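**Einem Roboter etwas mit der Hand zeigen: Notizen aus unserem Labor** (13.7.19)

1/
Ich wurde gebeten, einmal aufzuschreiben, wie wir unserem Roboterarm das Greifen beibringen. Ich mache es in kurzen Beiträgen, damit man auch zwischendurch aussteigen kann. Deutsch ist nicht meine Muttersprache, bitte korrigiert mich gern, auch bei den Artikeln.

2/
Zuerst die Begriffe. Wenn ich den Arm selbst anfasse und führe, heißt das bei uns „Handführung“. Wenn ich ihn mit einem Eingabegerät bewege, sagen wir „Fernsteuerung“. In beiden Fällen wird aufgezeichnet, was der Arm macht. Eine solche Aufzeichnung nennen wir Demonstration.

3/
Bei der Handführung wird der Arm in einen Modus geschaltet, in dem er sein eigenes Gewicht trägt, aber dem Druck der Hand nachgibt. Das Gefühl ist am Anfang fremd. Man meint, man müsse schieben, und schiebt dann viel zu stark. Es genügt, mit zwei Fingern anzufangen.

4/
Mein Kollege Elie Matar hat mir in der ersten Woche einen Rat gegeben, den ich weitergebe: Man soll den Ellbogen des Arms beobachten und nicht nur den Greifer. Ein Arm mit sieben Gelenken kann dieselbe Stelle mit vielen verschiedenen Haltungen erreichen. Wer nur auf die Fingerspitzen schaut, endet mit einer Haltung, aus der es nicht weitergeht.

5/
Die Aufgabe klingt leicht. Es gibt eine Kiste mit gemischten Gegenständen, und der Roboter soll einen davon greifen und herausheben. Welchen, entscheidet in der Demonstration der Mensch. Ich habe lange unterschätzt, wie viel in diesem „entscheidet“ steckt.

6/
Ein Beispiel. Ich nehme unbewusst immer zuerst, was oben liegt und weit von der Wand entfernt ist. Das tun fast alle. In den Daten fehlen dann die schwierigen Fälle: die Rolle Klebeband dicht an der Wand, der Stift in der Ecke, die Gabel, die flach auf dem Boden liegt.

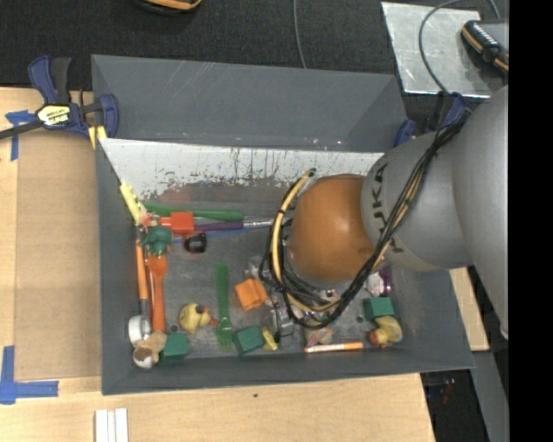 7/
Darum führen wir seit April eine kleine Liste. Vor jeder Demonstration steht dort, welcher Gegenstand an der Reihe ist, und man darf nicht tauschen. Tín Vương hat sie eingeführt, und ich war zuerst dagegen. Ich fand es langsam. Es ist auch langsam, aber die Aufzeichnungen sind jetzt viel gleichmäßiger verteilt.

8/
Wie viele Demonstrationen schafft man? An einem guten Vormittag komme ich auf 40. Mein bester Tag waren 90, und davon musste ich am Abend einen Teil wieder löschen. Wenn man müde ist, werden die Bewegungen eckig, und das sieht man in den Kurven sehr deutlich.

9/
Seitdem mache ich nach 30 Demonstrationen eine Pause. Ich stehe auf, trinke etwas und mische danach den Inhalt der Kiste neu. Das Mischen vergisst man leicht. Dann lernt das Modell die Anordnung auswendig, und man freut sich über ein Ergebnis, das nichts wert ist.

10/
Zur Fernsteuerung. Wir benutzen dafür ein Programm, das intern Plukel heißt. Man bewegt ein Handgerät in der Luft, und der Greifer folgt im verkleinerten Maßstab. Eine große Bewegung der Hand ist also eine kleine Bewegung des Arms. Für feine Griffe ist das sehr angenehm.

11/
Der Nachteil: Man spürt nichts. Bei der Handführung merke ich sofort, wenn ein Finger auf dem Boden der Kiste aufsetzt. Bei der Fernsteuerung sehe ich es erst, wenn der Arm schon gegen den Boden drückt. Jalen Thibodeaux hat uns darum einen Ton eingebaut, der mit der Kraft höher wird. Nach einem Tag hört man ihn gern, am ersten Tag nicht.

12/
Der Nachteil der Handführung ist ein anderer: Meine Hand ist im Kamerabild. Das Modell sieht später eine Szene ohne Hand, und dieser Unterschied stört es. Wir spielen deshalb die Bewegung noch einmal ohne Menschen ab und nehmen erst dabei die Bilder auf. Das heißt auch, dass man die Kiste genau so wieder einräumen muss, wie sie war. Bei weichen Dingen gelingt mir das fast nie.

13/
Kabel! Ich hätte nicht gedacht, dass ich so viel Arbeitszeit mit Kabeln verbringe. Wenn man das Handgelenk des Arms mehrmals in dieselbe Richtung dreht, wickelt sich alles auf. Der Mensch, der führt, muss also auch lernen, wieder zurückzudrehen. Das Modell übernimmt dann diese Gewohnheit, im Guten und im Schlechten.

14/
Frage von Thaddeus Sorensen zu Beitrag 6: Warum nehmt ihr nicht lauter gleiche Würfel? Antwort: Mit Würfeln haben wir begonnen, und es hat gut funktioniert, nur eben mit Würfeln. Eine Badeente rollt weg, wenn man sie am Kopf berührt. Ein Schraubenzieher dreht sich um seinen Griff. So etwas muss in den Demonstrationen vorkommen, sonst steht der Roboter ratlos davor. (Sagt man „ratlos“ bei einem Roboter? Ich lasse es stehen.)

15/
Noch etwas zu den Fehlern. Früher haben wir jeden missglückten Griff weggeworfen. Jetzt behalten wir ihn, wenn danach eine Korrektur kommt: Der Greifer rutscht ab, öffnet sich, setzt neu an. Solche Stellen sind für das Lernen kostbar. Man darf sie aber nicht spielen. Ein absichtlicher Fehler sieht anders aus als ein echter, das habe ich selbst ausprobiert.

16/
Wer neu anfängt, macht bei uns zuerst 5 Demonstrationen, die niemand verwendet. Danach schaut man sie zu zweit an. Ich mag diesen Teil der Einarbeitung am liebsten, weil jeder eine eigene Handschrift hat. Man erkennt nach kurzer Zeit, wer den Arm geführt hat, ohne auf den Namen zu sehen.

17/
Lesetipp wollte ich auch geben, aber die meisten Texte, die ich kenne, sind auf Englisch. Sucht nach „kinesthetic teaching“ und „learning from demonstration“. Wenn jemand eine gute Einführung auf Deutsch kennt, schreibt sie bitte darunter.

18/
Nachtrag, es kam per Nachricht die Frage nach dem Notaus. Ja, er liegt immer in Reichweite der freien Hand, auch bei der Handführung. Bei der Fernsteuerung hat ihn bei uns eine zweite Person. Allein wird nicht ferngesteuert, auch nicht „nur kurz“.

19/
Und Korrektur zu 10: Das Handgerät folgt nur, solange man die Taste gedrückt hält. Lässt man los, bleibt der Arm stehen, und man kann die eigene Hand bequem neu positionieren. Das hatte ich vergessen zu schreiben.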